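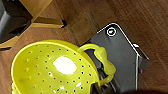
One student wrote on last term's course survey that the unit on washing and draining had felt like common sense until the first graded practical, and asked that the reasons behind the rules be set down in writing. These notes answer that request. They replace the single sheet handed out in earlier years and should be read before the second kitchen session.

Unit 4: Washing, Draining and Holding Fresh Produce
Introductory Food Preparation, Runville campus

Scope of the unit

The unit covers whole and cut produce, dried beans and grains that are rinsed before cooking, and boiled foods that are drained before service. Raw meat and poultry are treated in Unit 6. Students are reminded that poultry is not washed in this kitchen under any circumstances.

Why produce is washed

Washing removes soil, grit and insects, and it lowers the number of microorganisms on the surface. It does not make produce sterile. Organisms can lodge in the folds of leafy greens, in the stem scar of a tomato and in the netting of a cantaloupe rind, where running water reaches them poorly. For this reason melons are scrubbed with a clean brush before they are cut. A knife passed through an unwashed rind carries whatever is on the rind into the flesh.

Soap and dish detergent are not used on food. Produce is porous and may hold residue that rinsing does not remove.

Order of work

Wash hands for the full time taught in Unit 1. Clean and sanitize the sink, and let it drain. Discard damaged outer leaves before the produce goes near the water. Rinse under cool running water, turning firm items by hand. Leafy greens are separated, swished in a clean basin, lifted out and rinsed again. The basin is never tipped out over the greens, as the grit has settled at the bottom and would be poured back onto them.

Draining

Water left on cut greens shortens their holding life and thins any dressing applied later. Greens are drained, then spun or patted with single-use towels. Pasta and potatoes are drained at once when cooking ends; both go on softening in their own heat. Pour away from the body and keep the face clear of the steam.

Equipment used for draining cooked food is washed, rinsed and sanitized before it is used again, and it does not go back and forth between raw and ready-to-eat items. Holes and rims are brushed from both sides, particularly after starchy foods. Starch that dries in place is difficult to remove and is a common cause of a failed equipment check.

Holding

Cut leafy greens, cut tomatoes and cut melon are held at 41 degrees Fahrenheit or below. Containers are labeled with the contents and the time of preparation. Unlabeled containers are thrown out at the end of the session and the station loses the marks for storage.

Assessment

The practical is worth 14 points, of which 9 are given for order of work and the remainder for labeling and clean-up. Students who miss the session must arrange a make-up before the end of October.

Reading

Course packet, pages 49 to 63. The Katene worksheet on rinsing dried beans is optional.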